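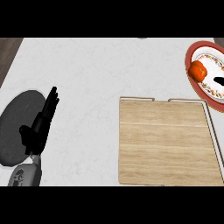 Calibration drift in force-torque sensors is a slow problem, and most maintenance plans are written for fast ones. A joint that seizes stops the line and gets a ticket within minutes. A wrist sensor that reads two newtons high in the vertical axis stops nothing. The arm goes on working, and the error shows up somewhere else, as a scratched housing or a connector seated at an angle. Surface work is where it tends to be noticed first. A simulated countertop in white marble with faint gray veining, with a dark gray oval mat lying on its left side, is a simple thing to set a tool down on in software, where the contact force is whatever the solver computes. On hardware the same motion depends on a number that comes out of a strain gauge, and the strain gauge is getting older.

Lena Walczak has spent most of her working life on that number. She runs the metrology group at Indmont, which services robot wrists for factories and for a few university labs. The group keeps its benches in a ground-floor room in Casbridge, on a concrete slab poured separately from the rest of the building. Sensors arrive in foam-lined boxes with a form stating the model, the hours in service and the reason for return. The reason given is nearly always "recalibrate." Walczak would like the form to ask for more.

"I want the payload, the duty cycle and the mounting torque," she says. "With those I can usually say what went wrong before I open the box."

How the error builds

A typical six-axis wrist sensor is a machined metal body with thin beams connecting an inner hub to an outer ring. Strain gauges bonded to the beams change resistance as the beams bend. A calibration matrix turns the gauge voltages into three forces and three torques. The matrix is measured once at the factory and stored in the sensor or in the controller.

Three separate effects are commonly lumped together as drift. The first is offset: the sensor reports a load when there is none. It moves with temperature, and users remove it by taking a fresh zero at the start of a task. The second is a change in gain, in which a true load of 50 newtons is reported as 49 or 51. Zeroing does not touch it. The third is a change in crosstalk, where a pure vertical push begins to register as a small sideways force or a twist. Crosstalk is the hardest of these to find in the field, since a single known weight hung straight down will not reveal it.

Offset gets nearly all the attention. It can be seen on a screen with the arm standing still. Gain and crosstalk have to be looked for, and looking for them takes a fixture, a set of reference masses and an hour in which the arm is doing nothing else.

The usual causes are dull. Overload is the main one, and it need not be a crash. A long gripper multiplies a light bump into a large moment at the hub. Mounting comes next. If the adapter plate is not flat, or the bolts are tightened in a circle instead of in a cross pattern, the body is held in a bent state and the factory matrix no longer describes it. Aging of the adhesive under the gauges comes third. It is slow and fairly predictable.

The Zema trial

In March of last year Indmont began a trial at Zema, a maker of small pumps whose assembly hall uses compliant insertion for its shaft seals. The trial covered 52 arms. Each arm carried the same model of wrist sensor and each did some version of the same job: pick up a seal, find the bore by touch, push, and stop at a set force.

The question was whether a full bench calibration could be replaced, for most of the year, by a short routine run in place. The routine uses the arm itself as the fixture. With a known mass bolted to the flange, the arm moves through a series of orientations and holds still in each. Gravity supplies a constant load whose direction in the sensor's coordinates is known from the joint angles. A least-squares fit then estimates corrections to the stored matrix.

The idea is old and the mathematics is in textbooks. The practical obstacles are less well covered. Joint angle errors enter the fit as errors in load direction. Cable drag adds a force that changes with pose and looks like crosstalk. A mass small enough to be safe near people may be too small to exercise the upper part of the sensor's range. The Zema sensors were rated to 300 newtons, and the reference mass loaded them to less than a tenth of that.

Walczak's group handled cable drag by visiting every orientation twice, approaching from opposite directions, and averaging. They handled the joint angle problem by adding the mounting rotation as an unknown in the fit. For the limited load there was no good answer. The group assumed that the sensor was linear and checked the assumption afterward on the bench.

A complete run took 300 seconds per arm, including settling time. Earlier versions ran longer and gave better numbers, but production staff at Zema would not schedule them inside a shift change, and a routine that is not run has no accuracy at all.

What the bench showed

At the end of the trial the sensors were removed in batches and measured in Casbridge on the deadweight stand. Corrections from the in-place routine were compared with the bench matrices.

For gain along the vertical axis, agreement was good. The remaining error was inside the manufacturer's stated accuracy for all but 2 of the sensors. Both of those had been overloaded, and both showed a clear bend in the load curve above the range that the reference mass could reach. The in-place fit had reported them as healthy, with small residuals and no warning flag.

Lateral gains were somewhat worse. Torque about the tool axis was poor. The reference mass sat close to that axis and produced little twist in any orientation, so the fit had almost nothing to work with. An offset mass would improve matters and has since been drawn up, though it makes the fixture awkward to store beside the cell.

Crosstalk gave the most useful result. On arms where the adapter plate had been replaced without a flatness check, the crosstalk terms moved by several times the normal amount within one run of the swap. Maintenance had logged the plate changes, but no one had connected them with the rise in rejected seals that followed. The routine picked them out from the data alone.

A limit on the method

The overloaded sensors are the part of the report that Walczak returns to. A linear fit at low load cannot see nonlinearity at high load, and no amount of averaging will change that. The group's current recommendation is to pair the routine with a peak-load log. Any sensor that has recorded a moment above its rated value goes to the bench regardless of what the fit says.

Many controllers do not keep such a log. Those that do often sample it too slowly to catch an impact, which may be over in a few milliseconds. Some store only the filtered signal, in which a sharp peak has been rounded down to something harmless. At Zema the raw stream had to be tapped before the filter, and the change required a firmware build from the sensor's supplier and a new line in the safety file.

Work on the logging side has gone to Đặng, a firm that builds small data recorders for test rigs. Its unit sits between the sensor and the controller, reads the raw gauge values and keeps only the extremes, with a time stamp and the joint pose at that moment. The pose matters. Two impacts of equal size can load different beams, and a sensor that has been struck many times in one direction is a different repair from one that has been struck once in each.

Intervals

Most plants calibrate by the calendar, commonly once a year. The Zema data does not support a single interval. The majority of the sensors would have been within limits for considerably longer, and a few were out of limits within weeks of an event that could have been detected on the day it happened.

Indmont's draft schedule, dated January 2026, drops the yearly bench visit for sensors that meet three conditions: a clean peak-load log, a stable crosstalk estimate across the previous runs, and no mechanical change at the flange. A mechanical change includes a new adapter plate, a new gripper or a removed and refitted bolt. The routine is then run again with the reference mass, and the new estimate becomes the baseline.

The draft also sets a torque sequence for the flange bolts, with a figure showing the cross pattern. Walczak asked for it to be moved from the appendix to the second page.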